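Parts tray thread. I've been reworking how small boxed components get stored at the Walanville bench, and a few people asked for the details.

1/ The stock is small brown boxes of fuses, standoffs and crimp terminals. They used to live in a drawer, in layers. Finding one meant lifting out the layer above it, and the layer above it rarely went back in the same order.

2/ The replacement is a cardboard grid tray. Open top, small rectangular compartments, one box per compartment. I considered molded plastic. The plastic one cost 7 times as much and the compartments were too deep to get two fingers in.

3/ Compartment size matters more than tray size. If the walls are close to the box on all sides, you can't grip it. If they are too far out, the box tips over and the label ends up against a divider. I want 13 mm of slack on the long side and less on the short side.

4/ Labels go on the large face, and the large face goes up. Mirby prints theirs on the end flap only, so those get a second label when they come in. Peng boxes need nothing.

5/ Addressing is row letter, then column number. Row A is the one farthest from the person sitting down. We tried it the other way for most of July and the pick sheets came back with the rows reversed.

6/ Card dividers are slotted halfway and cross each other. No glue. They loosen with use, mostly at the ends of the rows where hands go in. A strip of paper tape along the outer wall fixes that. Don't tape the crossings or you can't swap a divider later.

7/ Load: our last full tray weighed 700 g including the card. No sag when lifted by the two short sides. Lifting by one side is a bad idea with any tray like this.

8/ Table position. The tray sits toward one end and the laptop stays at the other on an angled stand. With the laptop in the middle you reach over the keyboard for every pick. The power cable is also better off down by the stand — a cable across the work area will catch a divider sooner or later.

9/ Overhead light throws divider shadows into the compartments. It makes no difference with boxes this size. With loose parts it would, and I would line the bottoms with white paper.

10/ Results so far: 173 picks logged, two wrong, both from row B and both Mirby boxes that had missed their second label. The drawer was never logged, so I have nothing to compare against.

11/ Still open: lids. Stevallow sells a flat card lid that fits the outside dimensions, but a box standing on end pushes it up. For now the trays are stored on a shelf, one deep. 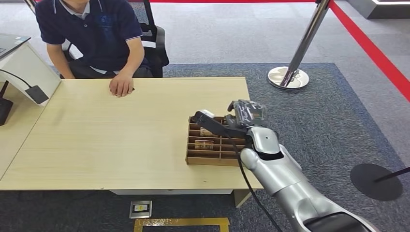
Cardboard grid tray on the bench, two boxes in it, laptop on its stand at the other end.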